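Search this diary
Enter keywords
Go

May, late evening

Spent the afternoon on the equipment budget again and came away less sure than when I sat down. Flernero want us to take two of the Rova grippers with a year's support, and the quote has grown a page since the last one. There is now a line for "onboarding". I asked what it covers and got a brochure.

My trouble is with the trial figures. They say 200 picks without a drop, and I dare say that is true, but of what? Boxes, I suspect. Boxes are easy. What we need handled at Sasorton is the washroom stuff, all the small awkward things with no flat sides, and I can't find a word about those in the paperwork. I have asked for 100 picks on our own items, chosen by us, before a penny moves. They said they would "look at the diary".

Tautahi is cheaper but wants ten weeks for delivery, and their finger pads are sold separately. I only found that in the small print. Pads wear out, and I have put a line in for spares whichever way we go – nobody else had. I have also moved the training money back to where it was before someone tidied it into "other".

The case for doing any of this still rests on hours saved, and I don't believe the hours. They leave out the person who stands by while it works. I wrote that in the margin in pencil, then went over it in pen.

Soap is the one I keep coming back to. A worn bar with its markings half gone, a pad pressed to each side, and a price at the foot of the page that would buy a very great deal of soap. 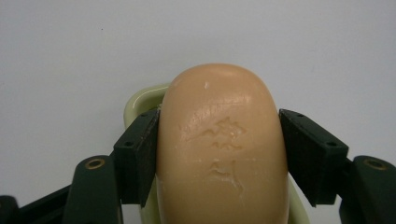 Must ring Flernero before ten and ask whether the support year starts at delivery or at signing. If it is signing, I shall want that changed. Also find last year's repair bills, which I think are in the blue folder.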